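4.2 Grasp trials in the shared workshop

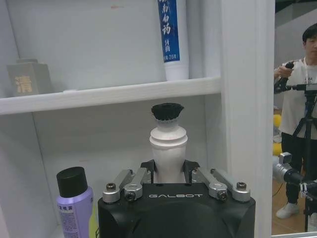
Trials ran in November at the Wundia workshop, evenings mostly, when the benches were free. We did 50 grasps per item, 16 items, with a rest of 10 seconds between tries. Narrow-necked things were the worst - the fingers have to close at the waist or they ride up to the shoulder. Grip force set by hand, not tuned per item. Should of been, probably. Logging by L. Figueiredo.

Figure 3. Wrist view, fingers closed round a white ceramic vase with black bristles in its mouth. Shelving unit behind.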